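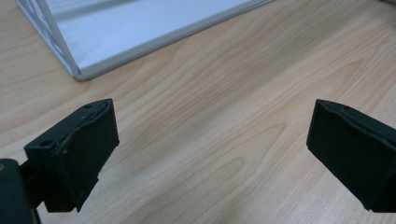 Press release — October

Vaken Mission opens training house in Zinthorpe

The Vaken Mission is glad to announce the opening of its new training house in Zinthorpe. The house will receive 38 students in its first year, coming from our partner churches in Luik and Meltwood. The course lasts 6 months and includes Bible study, language lessons and practical service in the town.

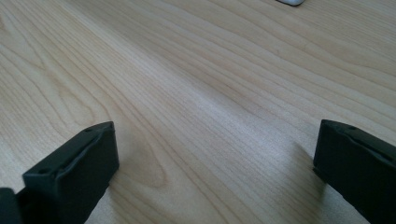
The opening service was attended by 600 guests, among them many families who have supported the work with prayer since the beginning. We thank them all from the heart.

A second course is planned for the spring — this one for church workers who are already in service. The fee is 800 euros, with meals and lodging included. Applications can be sent to the mission office in Luik until the end of January.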